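Pernby to Extend Textile Drop-off Service

Aug 22, 2024

The Town of Pernby will extend its household textile drop-off service to three more neighborhoods, the public works department announced. The new sites, in Garside, Nokent and Pleldale, will accept clean clothing, bedding, towels and soft household goods during regular library hours.

The service opened in April at the main library. Residents there have registered 420 drop-offs to date, according to the department.

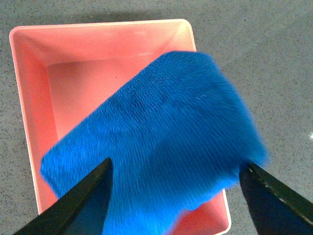 Photo: Town of Pernby / Public Works

"Many households told us that the main library was too far to reach without a car," said Sebastian Chiriac, who manages waste reduction for the town. "The new sites place the service within walking distance for most of them."

Items should be dry and packed in closed bags. Each household may leave up to two bags per visit. Rugs, pillows and mattresses are not accepted – these may be taken to the transfer station as before.

There is no charge for the service. Questions may be directed to the public works office at Town Hall.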